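Sim wrist cam vs. head cam for gripper comparison, dual-arm setup

Last updated: December

ylapointe
Trying to decide which view to train on. Two arms, parallel grippers, everything in simulation for now. The controller is our Trunano build and I haven't touched the gains between runs. I ran 111 resets with the wrist view and the same seeds with the head view. Wrist view first:

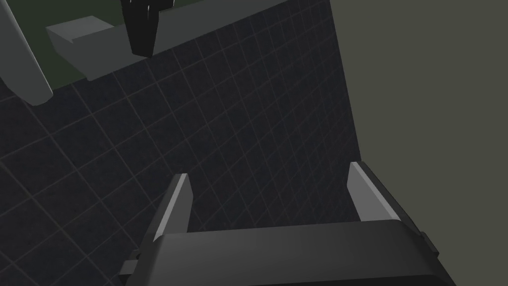 Reply 1 – lbaird
I'd go wrist only. Both fingers are in view with the gap between them, and for a parallel gripper that's most of what you want. The tile grid is a help too when you check tilt. What does the head camera give you?

Reply 2 – ylapointe
The whole upper body, more or less. You get both arms, but the left gripper comes out tiny next to the right one.

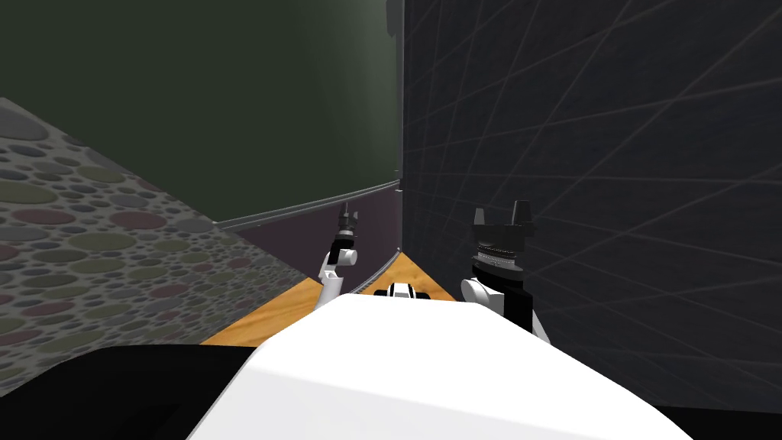 Page 2 of 3

Reply 3 – oceane_l
Don't drop the head view. We did that on the Rullutico job and the arms had no idea where the other one was. Took 249 episodes before we gave up and put it back.

Reply 4 – lbaird
That sounds like a controller problem to me. Joint states already tell you where the other arm is. And a black gripper against that dark wall is poor contrast. I wouldn't want to segment it.

Reply 5 – ylapointe
Contrast is a fair point. Here's another from the head camera. The white shell takes up a lot of pixels whatever I do with the crop. 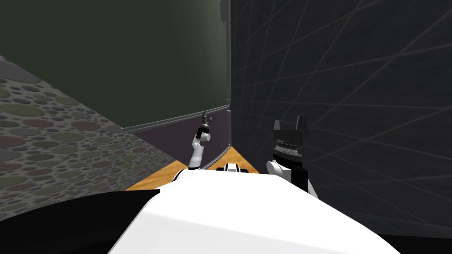
Head view, both grippers pointing up.

Reply 6 – mbouchard
Move the camera forward a little and pitch it down. You lose some wall and gain the area where the hands work. I'd also try a lighter wall before blaming the gripper model.

Reply 7 – ylapointe
Will try the pitch. I'd like to leave the walls alone so the old runs still compare. For finger shape I still go back to the wrist camera, with the jaws open and nothing in them. The tapered plates are easy to pick out against the dark floor.
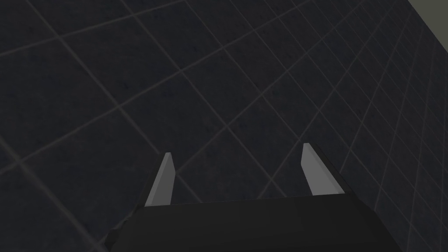
I measured tip spacing in pixels on 191 stills like that and it held steady enough to tell the two finger models apart. Couldn't do that from the head view at all, at least for the left arm.

Reply 8 – lbaird
So, wrist only.

Reply 9 – oceane_l
For measuring fingers, yes. For a two-arm policy, no. Those are different jobs.

Comments (3)

Lucie L.: Which finger model did you keep?

ylapointe: The narrow one, for now.

Mackenzie B.: Pitch change worked for me on the Lernari rig, 662 steps per episode. Post your numbers when you have them.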